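About Granano

Granano sells the parts that go missing. We started in a rented garage with a shelf of odds and ends and a phone that rang mostly for the previous tenant.

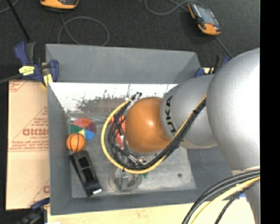

The phone has improved. We now keep nearly 1000 different small items on hand, and on most days we can tell you where they are. If you have lost the knob off a drawer, the foot off a chair or the one screw that holds the whole bed together, you have come to the right people. If you have lost the whole bed, please try the folks you bought it from.

What we do

We buy leftover stock from shops that are closing, moving or changing their minds. It arrives mixed up. Hinges come in with hooks, hooks come in with casters, and once a full set of cabinet handles came in inside a slow cooker. We sort it, match it, put it in bags with a label and send it to people who have been using a folded napkin under one table leg since their wedding.

Sorting is most of the job. It is also the part customers never ask about, so we will tell you anyway. Everything that comes in has to be sorted, piece by piece.

Once a piece is out, it gets matched against our own catalog, which we wrote ourselves and which is therefore full of entries like "bracket, bent, the good one." We are working on that. The public version of the catalog has real measurements.

Our lines

Skilletti is our kitchen range: replacement handles, lid knobs and the little screws that work loose in the middle of pancakes. It began as a side project and now pays for the heating.

Sundqvist is for furniture. Pegs, feet, shelf pins, cam locks and a wrench to go with them, because we know where yours is (the same place as everyone's). The shelf pins come in bags of 30. You will need four. Keep the rest somewhere safe and order again in two years when you can't find them.

Hodberg is the line for doors and windows. It is the newest and the heaviest, and the mail carrier has opinions about it.

How we work

Orders placed before 3 in the afternoon go out the same day, except Sunday, when we are closed and so is the mail. Shipping is free over 70 dollars, a figure very few people reach by buying drawer knobs, though several have tried.

If you don't know what your part is called, send us a photo with a ruler or a coin next to it. "The plastic thingy from the back" is a perfectly normal subject line around here. We get it most mornings.

Returns are easy. Put the part back in its bag, put the bag in an envelope and tell us what was wrong with it. "Found the original behind the radiator" is an accepted reason and a popular one.

Visiting

The front counter is open on weekdays, through the green door beside the loading dock. Bring the broken thing with you if you can carry it. In August we close the counter for stocktaking, but web orders keep going out as usual.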